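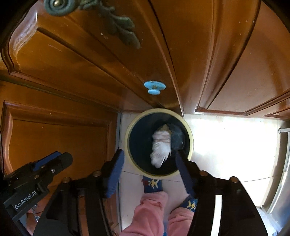 Open over the trash bin, blue ribbed pads

Ribbed or smooth pads for light trash? And is my camera too dark?

Hi all! I'm trying out hand-held grippers for picking little stuff out of a round waste bin (tissues, wrappers, foil, that kind of thing) and I can't decide on pads. The blue ribbed ones grab cartons great, but thin wrappers slide into the grooves and I end up pinching three times to get one. The Fenolgate smooth pads do the opposite – lovely on wrappers, useless on anything stiff.

My other headache is exposure. The inside of the bin comes out nearly black while the floor next to it goes totally white.
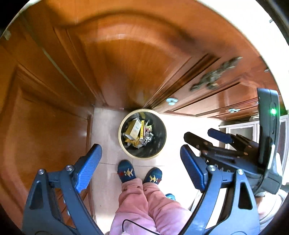

binpicker_218

Foil and the yellow packet show up okay at least, but a dark wrapper down the side would be anybody's guess. I have the Brudness camera module on order for 350 dollars and could still cancel. Would you fix the light first or swap the camera? Same bin, same floor every time, if that matters.

slowpinch
Light first, definitely! I ran the Brudness next to a cheap one back in March and in a dark bin they were both bad. Close the curtain so you lose the bright patch on the floor, then lock exposure on the inside of the bin and let the floor blow out. You don't need to see the floor. On pads, I use ribbed on one finger and smooth on the other. Looks silly, works pretty well, and it cost me one spare pad.

tatance_fan
get the Tatance arm, way better

gripnotes
I'd go easy on mixing pads if you're comparing anything, you won't know which side did the work. Do a full run with ribbed, a full run with smooth, same trash both times. I did 430 picks each way and the smooth ones only won on foil and film. Also check the pivot screws on both fingers before each run, mine loosened up and I blamed the pads for a week.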